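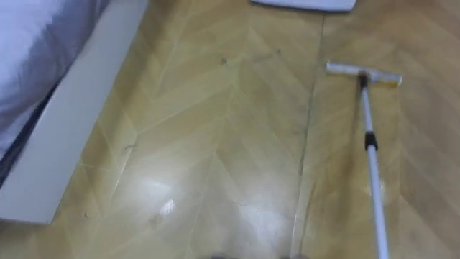 Mopping day in the Wutthorpe apartment. I've had this floor for 2 years and have finally settled on a way to do it, so I'm writing it down in a few posts.

The floor is a wood-look herringbone with a glossy finish. It came with the place. Pretty when clean. Under the overhead light it shows every streak you leave.

My old routine was a big bucket, a lot of soap and a soaking wet pad. It dried cloudy every time. I blamed the floor for months and it was the soap.

What I do now: vacuum first, bedroom included. If you skip this you end up pushing a gray line of hair into the corner by the bed.

Then 500 ml of warm water in a spray bottle with a very small squirt of Hesora floor soap. The label says to use more. I don't.

Spray a patch, mop the patch, move on. A flat mop is much better for this than the string one I grew up with. The head goes under the bed if you drop the handle low enough.

Set the handle length before you start. Mine has a telescoping pole and I used it too short for ages. My back let me know.

Going with the zigzag doesn't work, there is no "with" on a herringbone. I go in long straight passes from the window to the door and ignore the pattern.

There's a seam in the bedroom floor, a thin dark wavy line. I keep water away from it. Pad wrung out hard, one light pass, then a dry cloth. I don't want to find out what's under there.

Someone asked about the pads. I have two from Tsuji and switch halfway, bedroom and hall on the first, kitchen on the second. They go in the wash at the end, no fabric softener.

Tried the Rara disposable ones in December when both of mine were in the laundry. Fine for dust. They bunched up as soon as they got damp.

Last step is a dry pass over the shiny part in the middle of the bedroom — that's where the streaks show most. An old T-shirt wrapped around the mop head does it.

Reply to a couple of you: no, I don't use vinegar. The landlord's sheet says not to on this finish and I'd like my deposit back. It's 400 dollars.

And no, I don't move the bed every time. Twice a year. The rest of the time I get down with a flashlight and check that the mop reached.

Kitchen next. That one has crumbs under the stove and needs its own thread.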